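Wardale textile bank moves to new sorting rules from April

Household linen left at the Wardale textile bank will be sorted into separate streams from April, under changes agreed with the carrier, Derkach. Clothing and shoes are not affected.
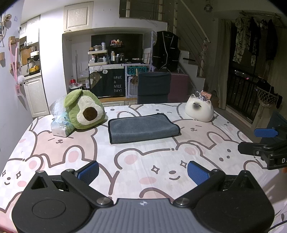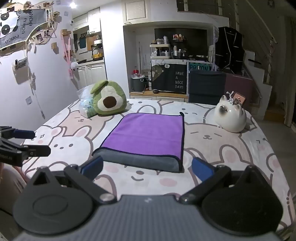 Cartoon-print bedding and table linen are accepted under the new rules.
Wardale Waste and Recycling - Textiles Section

The bank on Lekent Road took in 795 bags of household textiles over the winter quarter. Until now, sheets, towels and curtains have been baled together with clothing and separated at the Devville depot. Derkach has asked for linen to arrive already bagged, as mixed bales are charged at a higher rate.

Residents should place flat linen in a clear bag and tie it. Each bag must weigh no more than 5 kilograms. Printed and plain fabrics may go in together. Fitted sheets are accepted with the elastic left in place, and small tears or faded areas do not disqualify an item.

Duvets, pillows and anything else with a filling remain excluded and should be taken to the counter at Devville, where they are handled under a different contract. Cloth that has been in contact with paint, oil or solvent goes in general waste.

"Most of the rejected material last year was damp," said Azra Perić, who manages the section. "A wet sheet at the bottom of a bale can spoil the load around it."

The bank has 2 hatches. The left one will be relabeled for linen and the right one kept for clothing - shoes should still be tied in pairs and put through the right hatch. The new labels will be fitted before the change takes effect.

A leaflet is being sent to about 2,000 addresses in Wardale. Questions on commercial quantities, including linen from guest houses, should go to Tomos Pritchard at the Devville depot. Commercial linen is not accepted at the Lekent Road bank.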